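Starting a thread on the macramé plant hanger I've been making in the evenings. Four cords, one ring, three kinds of knot. 1/

Cord first. I use 3 mm single-strand cotton from Batau. Their undyed is number 1805. It frays a bit at the ends and knots tightly. Braided cord is easier to undo if you're new to it. 2/

Cut four lengths of 4 metres. Fold them all over the ring at the halfway point so you have eight ends hanging. Tape the ring to a door handle or hang it from a hook at chest height. 3/

Take one more piece, 40 cm, and make a gathering knot just under the ring. Wrap downwards, put the end through the bottom loop, then pull the top end until the loop goes inside the wraps. Trim both ends. 4/

Split into four pairs. Each pair gets one overhand knot, 30 cm down. Measure from the gathering knot, not the ring. I did it from the ring on my first one and had to undo two of them. 5/

Next row: take one cord from each pair and one from its neighbour, and knot them 10 cm lower. The last knot joins the first pair to the fourth. It looks like a mess until you hold it up. 6/

Esther Minja asked if square knots work here. Yes, but you need four cords in each section, so start with eight lengths and make them 5 metres. Two cords stay in the middle, two do the tying. 7/

Second row of joins, 8 cm below the first. For a small pot, make it 6 cm. Put the pot in now and check. Mine is nearly 14 cm across the top and sits fine. 8/

Finish with another gathering knot under the pot, pulled as hard as you can. Leave a tail of 20 cm or so and comb it out. Duygu Sezer uses a pet brush for this and hers come out much neater than mine. 9/

The pattern is Marjatta Laitinen's, from the Fitholm knotting group, with my lengths. She does hers in jute – rough on the hands, but it holds its shape. 10/

Next thread will be on wall hangings, probably in March. I've got most of a 200 m roll left to use up. 11/11

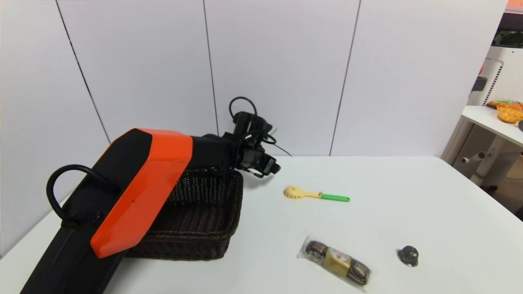
Dark brown woven basket on the white table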